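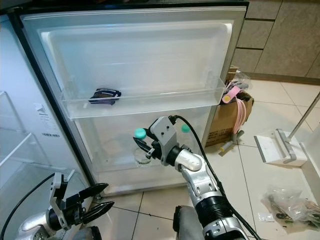

Unidad 4. La puerta del refrigerador

Apuntes para el curso de Organización y conservación doméstica
Profesora: R. Urbonaitė

Estos apuntes acompañan la clase del viernes y no sustituyen la lectura. Quien faltó a la Unidad 3 (cajones y zona baja) debe leerla primero, pues aquí uso los mismos términos.

4.1 Por qué tratamos la puerta aparte

En la mayoría de las cocinas que visitamos en octubre, la puerta era la parte del refrigerador que se llenaba primero y se revisaba al final. Esto tiene explicación. La puerta se abre hacia la persona, queda a la altura de la mano y acepta cosas pequeñas que en los estantes se pierden. Pero es también la parte que más sufre los cambios de temperatura. Cada vez que abrimos, lo que está en la puerta sale con ella al aire de la cocina.

De aquí viene la regla que vamos a repetir durante toda la unidad: en la puerta se guarda lo que soporta bien los cambios. La leche, el pescado y la carne cruda van adentro.

4.2 Partes de la puerta

Panel interior: la superficie de plástico moldeado que vemos cuando la puerta está abierta. En muchos modelos es blanco y tiene zonas hundidas.

Balcón: la repisa con borde delantero levantado, que no deja caer los objetos cuando la puerta se mueve. En otros manuales lo encontrarán como «anaquel» o «botellero». Yo digo balcón para todos.

Compartimiento profundo: el balcón inferior, con más fondo que los otros. Si es transparente, el contenido se adivina sin sacar nada, aunque con los reflejos uno se equivoca fácilmente.

Burlete: la goma que cierra la puerta contra el mueble. Lo estudiamos en la Unidad 6.

4.3 Qué poner en cada nivel

Balcones superiores y medios: frascos pequeños, mostaza, mermelada abierta, salsas con bastante vinagre o sal. Un objeto acostado en el balcón ocupa el sitio de varios que estarían de pie. Si el envase cierra bien y es bajo, se puede aceptar; si tiene líquido, mejor siempre de pie.

Compartimiento profundo: botellas y envases altos. También se puede poner a enfriar un vaso o una copa pequeña, pero solamente vacío y con espacio libre a los lados. El vidrio fino que toca otro vidrio se rompe al cerrar la puerta con fuerza.

Lo que no es comida (pilas, esmalte, pomadas) merece una pregunta antes de guardarlo: ¿el envase lo pide? Si no lo pide, fuera. Los medicamentos que necesitan frío tampoco van en la puerta, salvo que el farmacéutico diga otra cosa.

4.4 Colocar y sacar objetos pequeños de vidrio

1. Abrir la puerta por completo. Con la puerta a medias, la mano entra torcida y golpea el borde del balcón.
2. Secar el objeto por fuera.
3. Sostenerlo por el cuerpo, no por el borde.
4. Pasarlo por encima del borde delantero y bajarlo despacio hasta el fondo. No soltarlo antes de sentir el apoyo.
5. Cerrar la puerta con la mano abierta, sin impulso. Escuchar: si algo suena, volver a abrir y corregir.

Para sacar se hace lo mismo en orden contrario. En la clase Brock Ross preguntó si conviene forrar el balcón con un paño. Conviene poco – el paño guarda humedad y hay que lavarlo cada semana. Una lámina delgada de silicona funciona mejor.

4.5 Limpieza del balcón

Casi todos los balcones se desmontan, pero no todos de la misma manera. Consultar el manual antes de tirar. El plástico frío es frágil: se deja 20 minutos fuera del refrigerador antes de lavarlo con agua tibia y jabón suave. No usar agua muy caliente, ni esponja de metal, que deja el plástico transparente opaco para siempre. Secar completamente y volver a montar de abajo hacia arriba.

Tiempo que calculamos para una puerta entera, sin contar la espera: 15 minutos.

4.6 Tarea

Vaciar la puerta del refrigerador de su casa y anotar todo lo que sale, con la fecha de cada envase. Decidir qué vuelve a la puerta, qué pasa a un estante y qué se tira. Escribir una reflexión de 300 palabras, máximo, sobre las decisiones que fueron difíciles. Los grupos de 5 personas se quedan como están.

Entregar a Giuliana Montoya, en papel o por correo. Las dudas sobre el burlete, por favor, guardarlas para la Unidad 6.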